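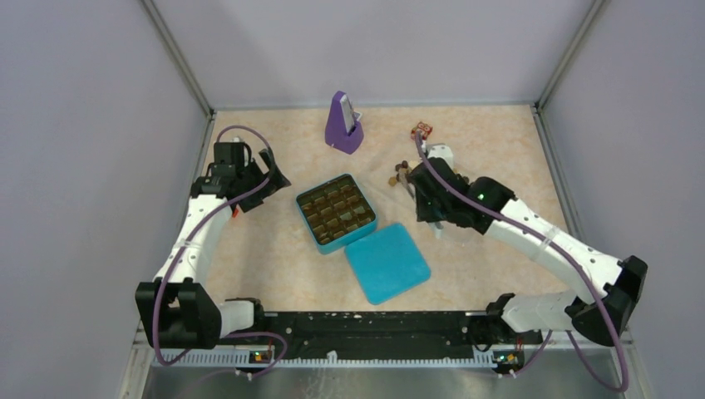
*The Fusteo speckled top in beige, with the lavender-gray wall panels.*

The Fusteo is a bench surface sold with matching side and back panels. Ours has been in service since October, and this review covers the top and the panels only.

**Surface.** The speckle is fine. Light scuffs are hard to find at normal working distance, but so are small dropped screws. I set a 63 mm steel disc on the top and dragged it back and forth 400 times under a fixed weight. It left a dull track that wiped off with a damp cloth. A Plilholm top given the same treatment kept a faint line.

**Panels.** The color is pale enough to keep the work area bright without much glare. Metallic posts run down the rear corners, and the seams along the tabletop are straight. Squaring the panels took 66 minutes – most of it spent on the right side, where the pre-drilled holes were slightly out of line.

**Cleaning.** Dust collects where the walls meet the top. A narrow brush gets it out, a cloth does not. Abdelilah Mansour runs a bead of clear sealant along his seams, and I will probably do the same.

**Instructions.** Poor. Two steps are printed in the wrong order, and the torque figure for the post screws is missing.

Rating: 4 out of 5. One point off for the hole alignment.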